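Isthorpe Table Sets: Fruit and Bags

Print this page | E-mail this page

Posted by Venkatesh Poojary, January 12, 2023

This gallery covers the fruit-and-bag layout, listed in the prop index as set 116. Set 116 uses a white tabletop, one mesh basket, artificial fruit, clear plastic bags and a small group of tableware kept toward the back wall. The enclosure walls carry the usual chevron pattern. Entries are filed by where the fruit is, in the basket or in the bags, and the filing order says nothing about the order of work.

Fruit in the basket

The basket goes at the back left, long enough and open enough that pears can lie on their sides without rolling. Pears make up most of the load in this entry, with one green apple at the back.

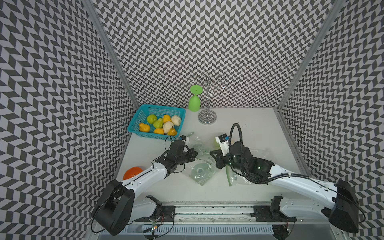 Pears pack less evenly than round fruit. The narrow end leaves a gap that a second pear will fill only if it is turned, so expect some to lie flat and some to lean. For indexing, shades are recorded as green, yellow, cream or orange-yellow. Finer color names were dropped in June after two lists — Lobo and Stisa — used different words for the same pear.

The lime-green wine glass stands upside down on its bowl, foot up, next to the chrome stand with the hooks. Both are fixed items in set 116 and keep their places from one entry to the next. The stand has a mirrored base that picks up the wall pattern, which matters when matching colors by eye.

Fruit in the bags

One bag lies in the center with three pieces, an orange among them. The other, near the right edge, holds four pears, two green and two cream. The basket also has citrus and pears in it. Green-printed packaging stays on the table between and beside the bags — the lettering reads "uni" — and is logged as packaging, separate from the bags in use.
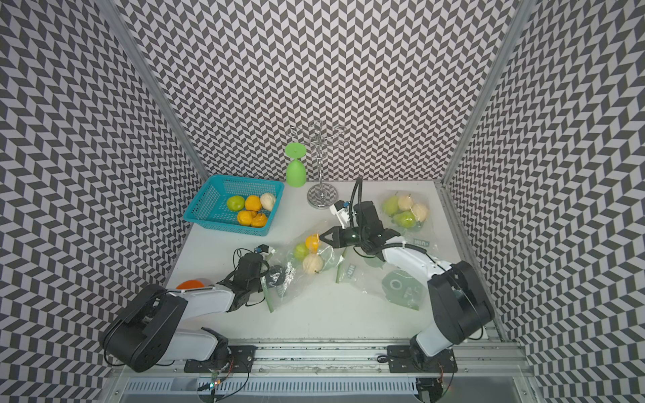

Index notes

Fruit is listed by type first, then color. Bags are listed as clear, with or without print. Corrections to set 116 should quote index line 1018.

Shares: 40 | Comments: 51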